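Ticket 945: Marker cube drops out mid-session, right hand - working rules for handheld gripper sessions

Status: Resolved, kept open for comments on the rules
Raised by: Celeste Escobar
Handled by: Abelardo Yáñez
Component: Dukik handheld grippers, Brostach tracking software
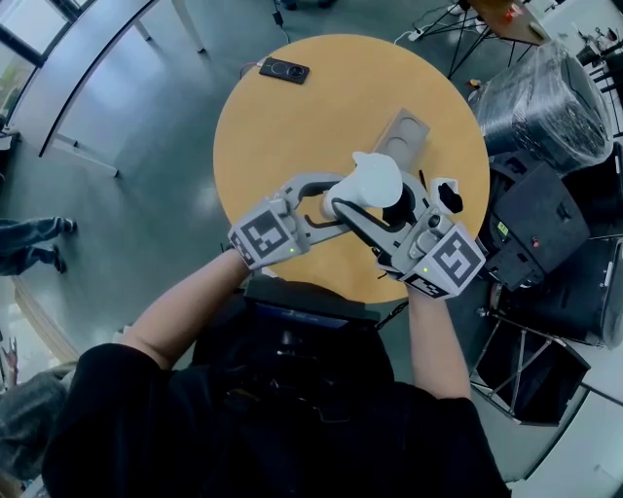 Both grippers held over the round table, marker cubes up and green lights on.

Reported problem

Tracking on the right gripper is lost for short periods during two-handed tasks. The left gripper is fine nearly all the time. Brostach does not stop the session when this happens. It fills the missing stretch with a guessed path and writes a warning to the log, and you only see the warning if you open the log. Of the 593 recordings in the November batch, 16 had a filled stretch long enough to fail the check in Guillot. Three of those had already been passed on for training before the check was run.

Celeste asked for two things: find the cause, and say in writing what a person must do before and during a session, because every operator currently does it slightly differently.

Log

09:10 - Opened the 16 failed recordings. All were two-handed. Four different operators, so not one person's habit.

09:40 - Swapped the left and right cubes on a spare pair of grippers and repeated the task ten times. The fault stayed with the right hand and did not follow the cube. Cube and print ruled out.

10:25 - Checked the green lights through the whole of a bad run. They stayed on. The light shows power only. Several people had been reading it as "tracking is good", and the old setup sheet more or less says that. Sheet needs changing.

11:15 - Ran the same task with the wrist held flat, then with the wrist rolled in. Flat: no loss. Rolled in past a certain point: the top face of the cube turns away from the tracking view and the pattern is lost. Most people are right-handed and roll that wrist to line up the part, which explains why it is the right side that suffers.

11:50 - Tried brighter lighting. Made no difference to the rolled wrist. It did cause a separate short loss when light caught the cube face at a low angle. Put back as it was.

13:30 - Cable. Pulled the gripper cable tight on purpose and the operator's wrist turned inward without them noticing. With slack let out, the same operator stayed within range on every run but one. So the cable is part of it.

14:20 - Maximiliano Núñez asked whether we could simply raise the limit in Guillot so that these recordings pass. Not done. The filled path is a guess, and a policy trained on it will learn the guess.

15:05 - Wrote the rules below and ran a short session with two operators following them. No filled stretches in the log.

Cause

Wrist roll on the right side takes the cube face out of view. Short cable slack makes it worse. The green light was being trusted for something it does not report.

Rules from now on

Before the session

1. Check each cube is seated and does not rock when pressed with a thumb. If it rocks, stop and refit it. Do not tape it.
2. Wipe the printed faces with a dry cloth. No sprays.
3. Check that the left and right cubes are on the correct grippers. The patterns differ and Brostach will accept them swapped without complaint.
4. Let out enough cable to reach full stretch with both arms without feeling a pull.
5. Hold both grippers over the work area and confirm on the Brostach screen that both are tracked. The green light does not count as this check.
6. Keep anything not needed for the task away from the area the hands will use.

During the session

7. Work over the middle of the table where the task allows it.
8. If the part needs turning, turn it with both hands together or put it down and pick it up again. Do not roll one wrist to reach.
9. If the screen shows a loss, finish the movement, put the part down and mark the run as bad. Do not go back over the movement to "fix" it.
10. Only the operator reaches into the work area while a run is being recorded.

After the session

11. Open the log and read the warnings before uploading - all of them, including the short ones.
12. Run the Guillot check before anything is passed on. A failed recording is set aside and labelled. It is not deleted and it is not trimmed to make it pass.

Follow-up

The three recordings already passed on have been withdrawn and the training run that used them has been noted. Hortensia Figueroa is rewriting the setup sheet, including the line on the green light. A request has gone to Brostach for an audible warning. No reply yet.

Last updated: November, 16:40

Comments

Hortensia Figueroa: New sheet is in the shared folder. I moved rule 5 into a box at the top as it was the one people skipped when I watched them.

Vicente Arancibia: Rule 8 is hard with the tall parts. You can't always put them down, they tip over. Can we have a stand?

Abelardo Yáñez: Ask for a Pikwood block from stores and try that. If it works I'll add it to the rule.

Maximiliano Núñez: Fine with leaving the limit alone. Could the set-aside folder be sorted by operator?

Related tickets

Left and right cubes swapped, not detected at start
Guillot check times out on long recordings
Gripper cable too short for standing work
Old setup sheets still in circulation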